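Limcombe Adult Learning – Household Textiles, Level 2
Handout 3: Folding and storing garments with elasticated waists

This handout goes with the March practical. It covers trousers and shorts with a gathered waistband, worked on a bed and not on a table. Read it before the session and bring one garment of the type described. 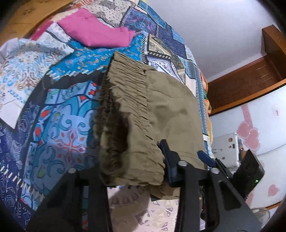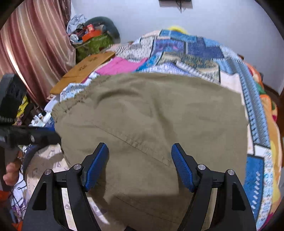
Olive-khaki garment with gathered elastic, on a patchwork-patterned bed covering.

3.1 Why the waistband is treated separately

A flat waistband has the same width as the cloth below it. An elasticated one does not. At rest the elastic draws the cloth in, so the top edge of the garment is both narrower and thicker than the hips. If the garment is folded as though it were a plain rectangle, the surplus cloth below the band collects in a wedge and the pile leans.

Two terms are used in what follows. The relaxed width is the width of the band lying flat with no tension on it. The hip width is measured across the widest part of the body of the garment, above the split of the legs. The difference between them is called the take-up. On the practice shorts the relaxed width is 16 inches and the hip width is 20 inches, giving a take-up of four inches, or two on each side.

3.2 The working surface

A made bed is acceptable for this work and is what most people use at home. It differs from a table in three respects.

Friction. A quilt or bedspread grips the underside of the cloth. The lower layer tends to stay put while the upper layer is moved. Lift and place; do not drag.

Give. The surface sinks under the hand. Pressing hard in the middle of a fold raises the cloth on either side of it. Smooth with the flat of the hand from the centre outwards, using light pressure.

Pattern. A busy bed covering makes the outline of a patterned garment difficult to judge. Plain cloth in a single colour is easier to read, and is recommended for a first attempt. The straight joins or printed lines of a patchwork can be used as a guide for squaring the side seams.

3.3 Method

1. Empty the pockets and fasten any buttons or zip.
2. Lay the garment face up with the waistband away from you. Check that neither layer is twisted inside the other.
3. Find both side seams. Bring them to the outer edges so that the front and back panels lie evenly.
4. Smooth from the crotch seam towards the hems. Leave the band alone at this stage.
5. Fold in half lengthwise, side seam to side seam. The crotch will project as a point. Turn it in to make a straight edge.
6. Bring the hems up to finish just below the band. The gathers should stay clear of the fold.
7. For trousers, fold once more. For shorts, stop here.

The Kollár fold differs at step 6. The band is brought down first and the hems are wrapped over it, which gives a firmer packet but compresses the gathers. Use it for travel and not for the drawer.

3.4 Common faults

Leaning pile. The bands have all been placed at the same end. Alternate them.

Curled lower edge. Cloth has rolled under at the side during step 5. Unfold to step 3 and begin again; pulling at the corner only moves the roll.

Slanting crease. The side seams were not matched before folding. Creases of this kind set if the garment is left under weight.

Puckering beside a seam. Slight puckering can come from the stitching itself and will not smooth out by hand. Do not stretch the seam to remove it.

3.5 Storage

The Barklow drawers in the practical room are 11 inches deep on the inside. Packets may be stood on edge, band downwards, or laid flat. Laid flat, allow no more than six to a pile – beyond that the lowest bands are held under load. The Stelness boxes are shallower and take one layer on edge only.

Before the next session, repeat the method with a garment in a knitted fabric and note where step 5 has to be altered. Record the relaxed width and the hip width on the back of this sheet.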